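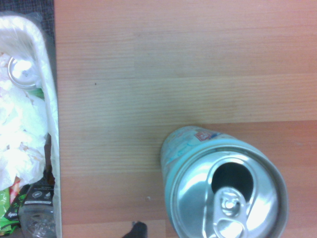 Fontes table in pale wood, with an opened can. Bin by the edge, ready for the can.

Fontes Plank Table

We've been selling the Fontes for a good while now and it's still the one we'd take home ourselves (two of us have!). It's a plain, light wooden table made of long planks, with a fine straight grain running along them, and it gets on with whatever chairs you already own.

The colour is what people ask about most. Planks are cut from different boards, so the tone shifts as you go across the top — paler and creamier in one place, a warm salmon in another — and the step between two neighbours can be quite clear. We love that. If you'd like a closer match, put a note on your order and Taha Soliman in the workshop will sort through the stack for you.

Living with it

This is a table for proper use: breakfast, homework, cans and crisps on a Sunday afternoon. The top comes finished with two coats of Gorura hard oil, and a spill wiped up the same evening shouldn't trouble it. Crumbs can settle along the joints between planks, and a soft brush gets them out far better than a cloth does.

Empty cans are fine on the wood, but lift them off instead of dragging them, as the rim can leave a fine scratch. Small scratches rub out with the grey pad in the box and a dab of oil. Please don't use scouring cream! It takes the finish off and leaves a dull patch.

Guido Ferri, who drew the table, keeps a lined bin at one end of his own so that everything can be swept straight off the top after a meal. We tried it in the showroom and haven't gone back. Our Biken bin is 55 cm tall and fits neatly beside the table, and it takes ordinary bin bags.

Details

Length: 2000 mm
Seats: 4 in comfort, more if you're friendly
Top: solid wood planks, oiled
Legs: bolt on, key supplied
In the box: top, legs, bolts, grey pad, small tin of oil
Also available: Lusov bench, same wood and finish

Tables are made to order and delivered flat. Two people can put one together in an evening, and the top is heavy, so do get a friend round for the lifting.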